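Teleoperated door-opening demos for the Teltville sim, recorded by remote control with two operators. Last update: January 4, 2026.

- Episodes: 2,234
- Held out for eval: 100
- Door layouts: 44
- License: see `LICENSE`

## Notes

Each episode starts with the robot already at the door. Wall and door textures are randomized per layout. Failed attempts are kept and have `success=0`.

Known issue: wrist rotation lags the controller in the October batch.

## Sample view

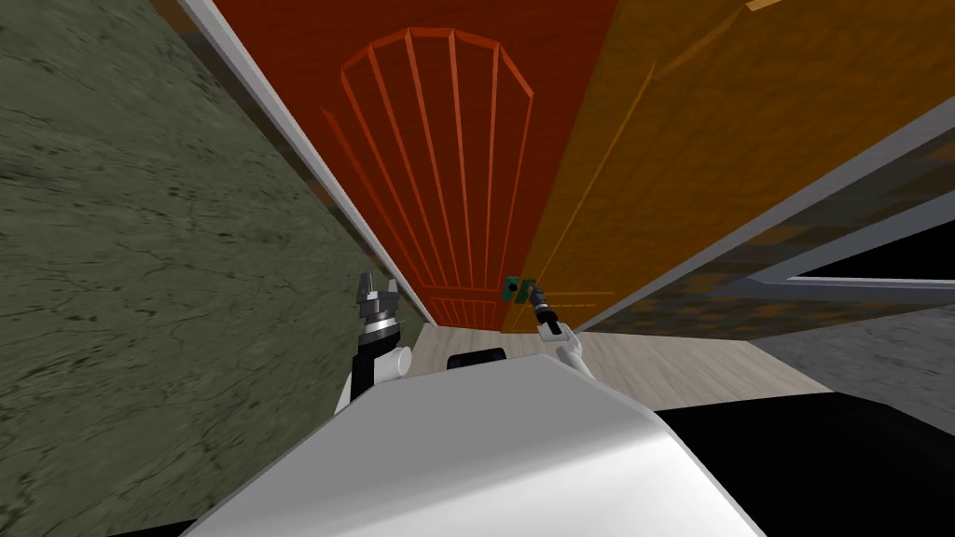
Areti Economou asks that anyone training on both arms drop the October batch until the lag is corrected. Tracked in `issues/2`.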